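Packing orders, and the robots that aren't coming for it yet

So I spent way too long last night watching warehouse robot videos again. There's one from a company called Fivden where an arm picks up the same plastic bottle 400 times in a row and never misses. Impressive! But I pack orders for my little stationery shop most evenings, and every order is different – pens in blister packs, a loose notebook, an invoice slip that wants to slide under everything.

I asked Cerkier, who sell a packing machine, whether theirs could handle mixed small stuff. They were very nice about it and said it does 2 box sizes. I use 6 (plus whatever I've saved from deliveries, which is a whole other mess). And it wants every item the same way up, so I'd be lining things up for the robot, and by then I might as well have dropped them in the box myself.

Floppy plastic, shiny plastic, thin paper and tape that sticks to itself all seem to be hard for them. Give it 5 years, maybe. I'd still happily hand over the taping tomorrow – my wrists would be thrilled.
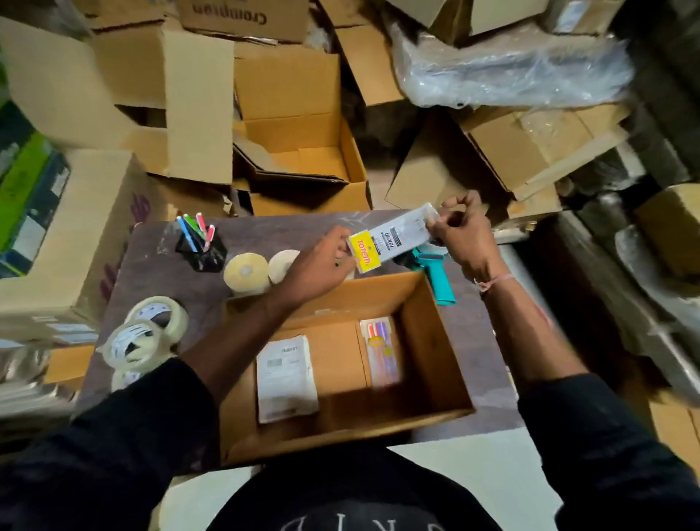
Anyway, if you've tried one of these machines in a tiny shop, leave me a comment. I'd love to hear how it went.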